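# Letters on Cloth, and Other Decorating

Most of July went to making one corner of the Clillberg room look like somewhere you'd want to stand. It was a corner with a draft and a view of the other corner. We had a budget, which Wellington Lins described as "a budget" and then left the room. What follows is the part we got done, plus a few notes for whoever inherits the ladder.

Anathi Khumalo picked the black fabric. The rest of us voted for gray and were thanked for our input. She bought it from Bezerra, on the roll, and it came folded anyway, so every crease you find has been there since delivery. We own one iron. It belongs to the second floor and they know how to hide it.

The letters were Jeferson Seixas's department. (Jeferson Medeiros did the clips. For 17 days, anyone shouting "Jeferson!" up the ladder got the wrong one.) The first set was all one color and looked like a tax office, so he started over with something rounder. Spacing was done by eye, then by tape measure, then by eye again when the tape measure turned out to have poor taste.

Please don't lean on the cloth. There's a wall back there somewhere, but it's further away than you think, and Sebastião Portela can tell you about it.

## The gallery

Click for the large versions, if your connection is feeling strong. Captions are by whoever was still awake.

- **The finished corner.** Black cloth, small dark clips along the top, and "Fast UMI" in two rows: a bubbly "Fast" with every letter dressed differently, and a bigger "UMI" in matching orange. The folds stayed. We've decided to call them drapery. The table is light wood with a little round hole in it, and two people have already asked if they can put a parasol there.

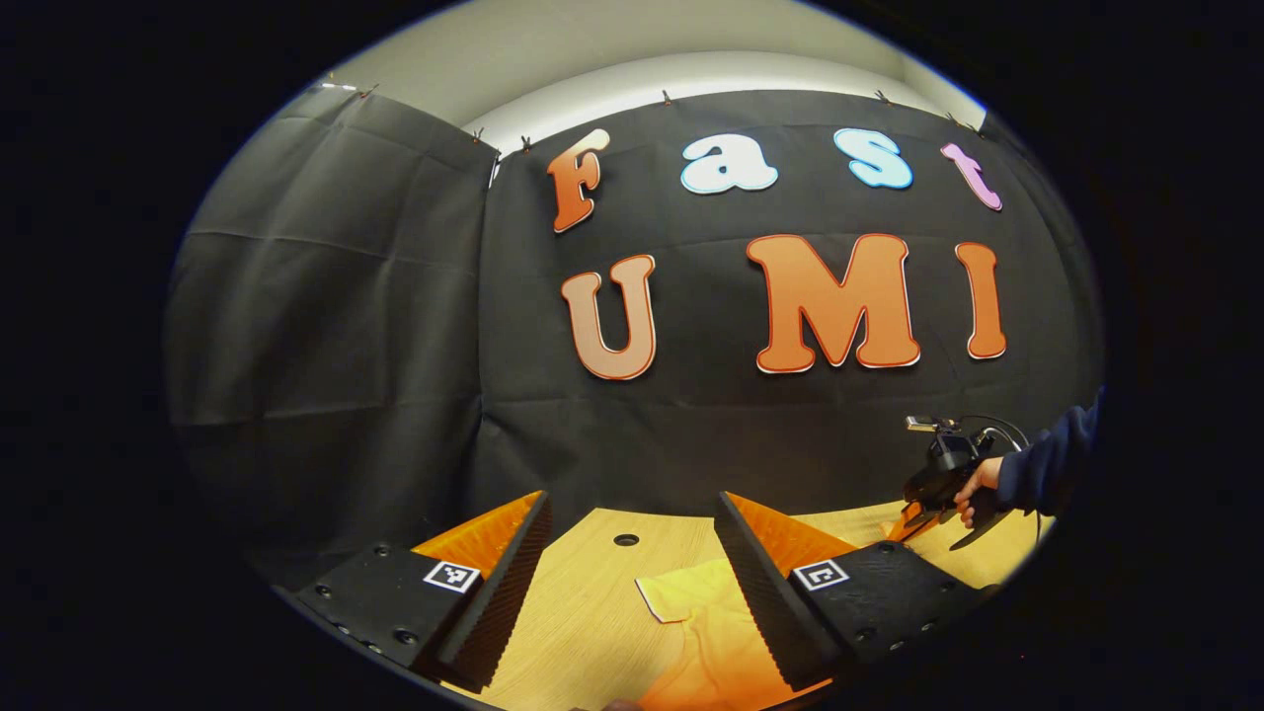

- **The old corner.** No picture, out of respect. Think of beige, then lower your expectations. Wellington claims to miss it.

## Borrowing the leftovers

There are nearly 147 spare clips in the Verier box under the stairs, and enough black cloth for a very serious picnic. Ask Anathi. Put the clips back in the box when you're done, and leave the ladder where Jeferson can find it. Either one.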